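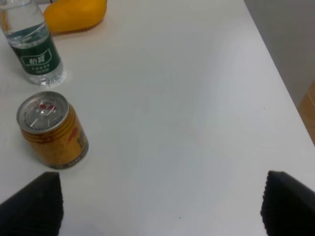
Do you need eight glasses of water a day? Most of us can drink when we're thirsty and leave it there.

I tried the Veltlow app for 3 weeks in August. It buzzed 7 times a day and gave me a badge for finishing 200 ml before breakfast. My headaches stayed the same. My trips to the bathroom did not. The app also never asked about soup, coffee or fruit, which seems like a big hole in the math. Then it wanted 4 dollars a month to keep my streak. I deleted it at lunch.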